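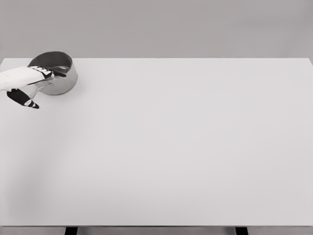 Small metal saucepan on a white tabletop. Computer rendering.

Residents > Lennox House > Meetings > May

Lennox House Residents' Meeting, Fovbridge
Minutes of the May meeting, held in the ground floor day room at 7.15 pm

Present: Calum Mackay (chair), residents of flats 2, 3, 5, 8, 9, 11, 14 and 17, and the housing officer for the block. Flat 8 took the minutes.

Apologies: flats 6 and 12.

1. Minutes of the last meeting

Agreed, with one correction. Under item 5 the broken window catch was recorded as being on the second floor landing. It is on the first floor landing. The catch has still not been mended and is carried forward to item 7.

2. Matters arising

The bin store key has been found and a second one cut. Keys are held by flats 3 and 14.

The letter about parking on the corner was sent. No reply so far. Calum Mackay to write again.

The noticeboard by the back door has been moved to the left of the meter cupboard. Flat 11 said it is now too high for her to read. It will be lowered.

3. Shared kitchen – hob and extractor

The meeting had asked for two prices at the last meeting and both have now come in.

Kadden quoted £742 to take out the old extractor, fit a new one and make good the wall behind it. The price includes taking the old unit away. They can start within three weeks of being told to go ahead and expect to be in the kitchen for a day and a half.

The second firm would only quote for the whole kitchen and did not want to do the extractor alone. Their letter was passed round. It was agreed not to take this further.

Flat 5 asked whether the new extractor would be noisier than the present one. Calum Mackay said Kadden had told him it has three speeds and that the lowest is quiet enough to talk over. Flat 5 asked for this to be put in writing before the order goes in.

The hob was discussed at some length. Two of the four rings do not work and a third cuts out after a few minutes. The housing officer said the landlord would replace the hob like for like at no cost to residents. Several people said they would prefer an induction hob. The landlord will allow this if residents pay the difference, and the difference for the Hirkusa model in the leaflet is £405, fitted.

Points made:

– Flat 14 has used an induction hob at her daughter's and found it easy to clean.
– Flat 2 has a pacemaker and has been told to ask his clinic before using one. He will ask at his next appointment.
– Flat 9 does not want touch controls. The Hirkusa model has touch controls. The housing officer will find out if there is one with knobs.
– Some of the pans in the shared cupboard are aluminium and would not work on it. Flat 3 offered to go through them with a magnet.
– Flat 17 said that if pans have to be bought they should come out of the same money and be counted in the price.

It was agreed to go ahead with the extractor and to hold over the hob until flat 2 has heard from his clinic. In favour of the extractor: all but one. Flat 9 asked for it to be noted that she would have liked both jobs done together.

Action: Calum Mackay to confirm the order with Kadden, after getting the noise point in writing.
Action: flat 3 to sort the pans.
Action: housing officer to ask about a hob with knobs.

4. Money

The residents' fund stands at £3,881. The extractor will be paid from this. The only other payment since the last meeting was for light bulbs and the second bin store key, and the receipts were on the table for anyone who wanted to look.

Flat 17 asked why the fund is kept in an account that pays no interest. Calum Mackay said the bank had been asked and a savings account would need two new signatories. Flats 5 and 11 said they were willing. Forms to be brought to the next meeting.

Monthly payments into the fund will stay as they are for the rest of the year.

5. Laundry room

The rota was changed after the last meeting to give each flat a morning slot one week and an evening slot the next. Most people thought this was working. Flat 8 works nights and cannot use the evening slot. Flat 14 will swap with her when asked.

The dryer is leaving damp patches on sheets. The filter is to be cleaned after each use, and a notice to this effect was put up in the winter but has come down. Flat 3 to print another.

There was a discussion about washing left in the machine after the end of a slot. It was agreed that the next person may take it out and put it in the blue basket, folded if they have time. Flat 9 does not want her washing handled by anyone and asked that people ring her bell first. Agreed.

6. Garden

The hedge at the front was cut in the spring by the landlord's contractor and is now lower on the road side than the path side. The housing officer has reported it.

Flat 11 asked for help with watering while she is away. Flat 2 will do the pots and flat 5 the raised bed.

A price has been asked for to relay the slabs by the side gate. Flat 17 measured the area and there are 24 slabs, of which the four nearest the gate rock when stepped on. The contractor will be asked whether he can do those four first. Until then the side gate is best avoided after dark.

The water butt leaks at the tap. Flat 2 has some tape and will try that.

7. Repairs outstanding

Window catch, first floor landing. Reported again.

Entry buzzer, flat 12. Rings in flat 11 as well. An engineer came but could not get into flat 12. A new visit is to be booked when flat 12 is back.

Light outside the lift, second floor. Flickers. New fitting on order.

Stair carpet, between first and second floors. The edging strip has lifted at the turn. The housing officer looked at it on her way in and agreed it should be treated as urgent.

Damp in the meter cupboard. Dry at present. To be looked at again in the autumn.

8. Summer lunch

Held last year in the day room because of rain. It was agreed to plan for the garden again and keep the day room free. Roughly the same numbers are expected. Flat 14 will do the cold meats and flat 5 a vegetable curry if there is a working hob by then. Flat 3 has a gazebo but two of the poles are bent.

Flat 9 asked that the music finish by 5 pm. Agreed.

9. Any other business

Parcels are being left on the floor of the front hall. Flat 17 nearly fell over one. Residents are asked to collect parcels the same day, or to ask a neighbour.

The housing officer said the fire alarm test will move to 10.30 am, as the present time clashes with the chiropodist's visit.

Flat 11 thanked whoever left the tomatoes outside her door.

10. Next meeting

In the day room at 7.15 pm, date to go on the noticeboard once the noticeboard has been lowered. Items for the agenda to Calum Mackay, by note or by email.

The meeting closed at 8.50 pm.

Comments (4)

Flat 6: Sorry I missed it. I'd be in favour of the induction one. Happy to put something towards pans if it comes to that.

Flat 12: Home again now, so the buzzer man can come any morning. Please can someone tell him it's the top button and the one marked 12 is wrong.

Margery, flat 9: Item 5, I said ring the bell twice. I don't always hear it the first time.

Flat 3: Pans done. Seven stick to the magnet and five don't. I've put the five on the bottom shelf – please leave them there till we decide.

Contact the residents' group | Copyright Lennox House Residents, Fovbridge | Back to top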